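Filed under: Cleaning & Tidying > Bedrooms

I used to clean my bedroom floor by going straight in with the vacuum, and then I'd spend ten minutes digging paper out of the hose. Now the trash gets picked up first, all of it, by hand, and the vacuum comes last.

Bring the bin to the mess! I know that sounds too simple to write down, but I walked back and forth with single tissues for years. Set it on the carpet in the thick of things, work everything within reach, then scoot it over and start again.

Fold the edge of the bag well down over the rim (a good couple of inches) so it doesn't slide in when something heavier lands on it. I keep spare liners flat in the bottom of the bin, under the one in use - saves a trip to the kitchen.

Soda cans I leave for the end. They go out with the recycling here, and a crushed one can still have a sticky mouthful in it, so carry it upright if you can. Look hard for the small stuff too, little wrappers and bits of plastic, as those are what jam the brush roll.
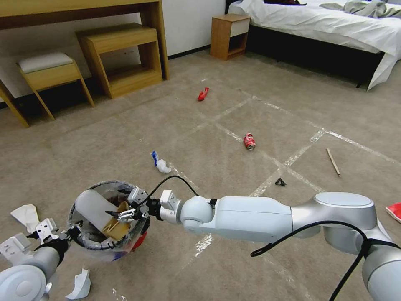
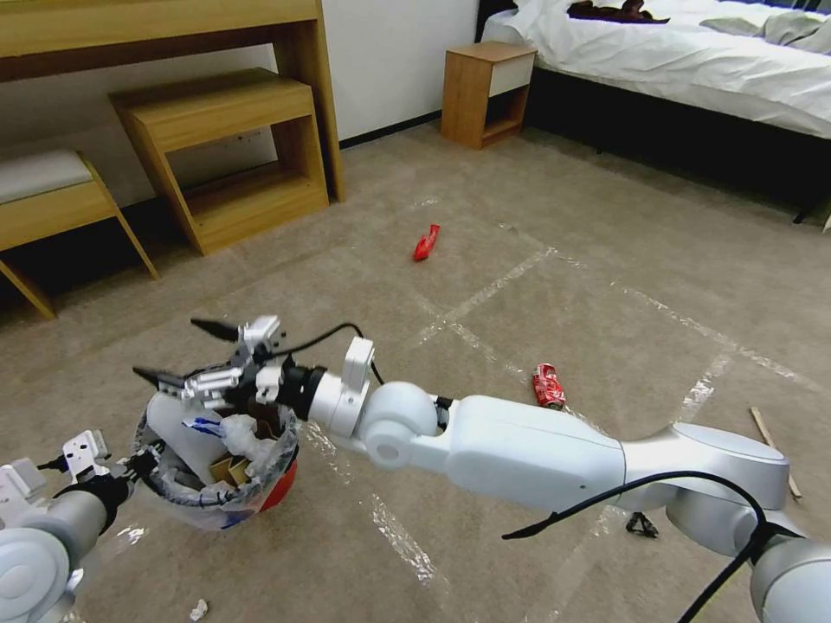 Ravinder Turcotte wrote in to say that a bag tied off at three-quarters full never splits on the stairs, and that a spoonful of baking soda under the liner keeps the bin from smelling until trash day.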